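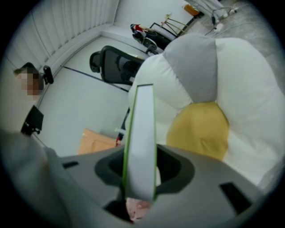 Home Cooking for Small Households
Handout 3: Cooking dried beans and using them through the week
Course teacher: Kevser Karabulut

Before the lesson, please read pages 2 and 3 of the recipe booklet. Bring one container with a lid and a kitchen towel.

1. Choosing the beans

For this lesson we use white beans and chickpeas. Old beans stay hard even after long cooking, so buy them in a shop where the bags are sold quickly. Leanne Tunstall asked last time if red kidney beans can be used in the same way. They can, but they must boil strongly for ten minutes at the start. A slow cooker alone is not hot enough for them.

2. Soaking

Spread the beans on a tray and take out small stones and broken pieces. Wash them, put them in a big bowl and cover with plenty of cold water. Leave overnight. In a warm kitchen the bowl should go in the refrigerator.

If you forgot to soak, boil the beans for 2 minutes, close the pot, and let it stand for one hour. The skins open a little more with this method, but for soup it does not matter.

3. Cooking

Pour away the soaking water. Put fresh water in the pot, three fingers above the beans, and add one onion cut in half and a bay leaf. Let it boil, take off the foam, then turn the heat low. I add the salt when the beans begin to be soft. Tomato and lemon come only at the end, as acid keeps the skin hard.

Taste five beans, not one. In the same pot some are ready before others.

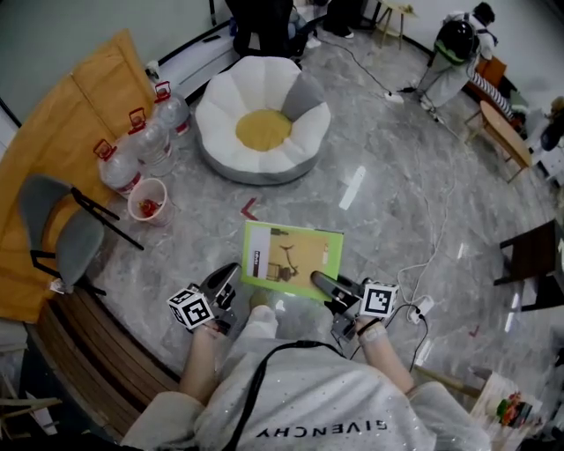
Gray sweatshirt with dark lettering.

4. Keeping

Let the beans cool in a wide dish, with their cooking water, and put them in the refrigerator within 2 hours. They keep for 3 days. For the freezer, fill small boxes and leave space at the top.

5. Three meals from one pot

First evening: warm beans with olive oil, parsley and bread.
Second evening: soup. Fry an onion and a carrot, add beans with their water, and crush a part of them with a spoon. This is the recipe of Zübeyde Altıntaş, who also puts dried mint in hot butter and pours it on top.
Third evening: salad with red onion, vinegar and a boiled egg.

Homework

Cook 50 grams of chickpeas with baking soda in the soaking water (a small pinch) and 50 grams without. Write down the cooking time of each and how the skins look. Remzi Tekin will collect the notes at the next lesson, when we begin with lentils.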